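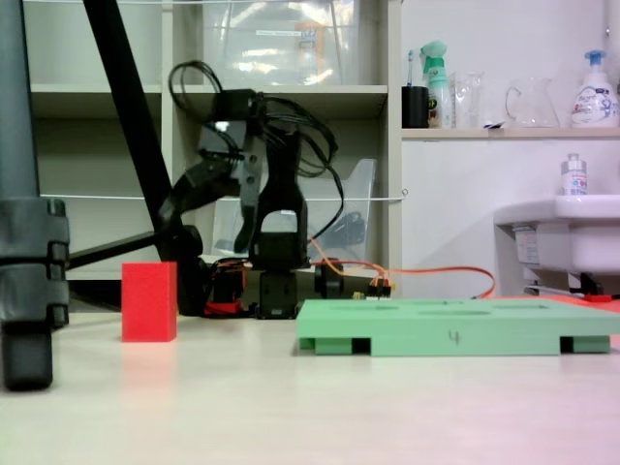

Corey Pearce has been running the Tuesday robotics club at Mellville for long enough to have strong feelings about tea, extension leads and the proper way to coil a cable, and he was kind enough to share all of them with me before we had even sat down. There are 17 students on the register this year, some of them very sure of themselves and some who joined because a friend did, and they are all working towards the Cartwright Challenge in April. The arm they are entering is black, a bit taller than you expect once it is standing up, and has a great loop of cable over the top of it like hair that hasn't been brushed. It goes by the name of Tindus. A red block stands on one side of it and on the other is a pale green board with a 4 written on the front in marker pen, and it is fair to say that the block and the board have taken over Corey's winter.

"Number four is the good one," he told me, patting the air in the direction of the board. "We had three before it. The first was far too thin, and the second one I would rather not go into. I'd been so pleased with myself, too. I'd drawn it all out at the kitchen table."

I asked him how the club began, and he laughed and said it had begun with an empty room and a leaflet. He was teaching maths at the time and knew, by his own account, next to nothing about motors. "I could wire a plug. That was my whole background. The first term we made a thing that drove in a circle, and it was only meant to go forwards, but they were so happy with it that I didn't have the heart to say anything. We had a little party for it."

Money has always been tight. The club started with 75 pounds and a box of screws, and for its first two years it borrowed nearly everything else. Things became easier when Vametti, the joinery firm down the road, offered to put in 1000 pounds a year, and Corey still sounds a little surprised by it. "I'd gone in to ask for offcuts. I came out with the offcuts and a cheque as well — I had to sit in the car for a minute."
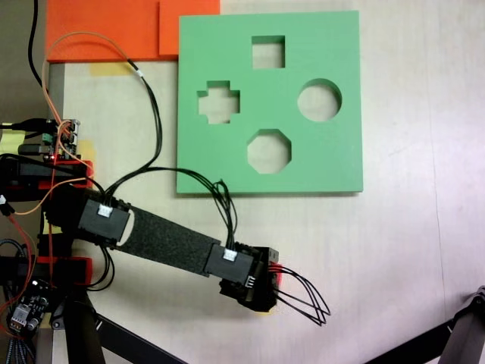 Reading time: 4 minutes

We moved on to the challenge itself, which sounds like something from a nursery until you try to get a machine to do it. The teams are given a set of pieces and a board with differently shaped holes, and the arm has to pick each piece up and put it where it belongs. The club's board has a square hole, a round one, a cross and an octagon. I said that my niece could manage that, and Corey said yes, everybody's niece can manage it, and he would happily sign her up.

"The cross is the one that makes them groan," he said. "With the round hole you don't have to worry which way the piece is turned. With the cross you can be over the right spot, dead centre, and still be sitting on top of it like a hat. And then you've got the octagon, where you're so close to round that you get careless. I've watched them have very long arguments about the octagon. Lovely arguments, I mean. Nobody's thrown anything."

The students write down every attempt in a shared log, and by the week of my visit it had reached 2666 entries. I was allowed to leaf through it. A good many say things like "missed" or "missed again, left a bit", and one page has only a drawing of a very cross octagon. Corey insists on the log, and when I asked whether the students mind, he thought about it for quite a while.

"They did at first, I think. It feels like homework. But then somebody will say, oh, it always goes wrong on the far side of the board, and somebody else says no it doesn't, and they can go and look. I never have to step in. I just put the kettle on."

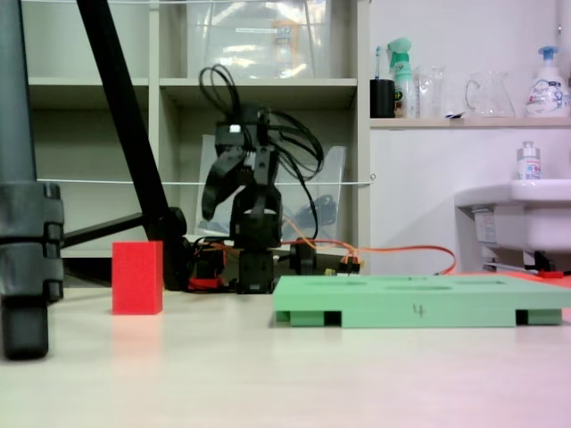

Tindus on the table at Mellville, with the red block and the green number 4.

He is careful about how much he helps. The older students look after the code and the younger ones tend to start with the wiring, though he likes them to swap over after half-term, and he has a rule that no adult touches the keyboard without being asked. I wondered whether that was hard. "Oh, it's dreadful," he said. "I sit on my hands. There was an evening when I could see there was a minus sign missing, I could see it from the other side of the room, and I went and tidied a cupboard. It took them forty minutes and they were over the moon."

As for April, he won't be drawn on their chances. Last year they came ninth, and on the coach home they sang the whole way and left somebody's coat behind at a service station — he drove back for it that weekend. This year he would like to see the cross go in, just once, with people watching.

Before I left he wanted me to mention that the club has room for a few more, that no experience is needed, and that new members should bring a mug. Sessions are on Tuesdays from half past four, and you can leave your name at the front desk.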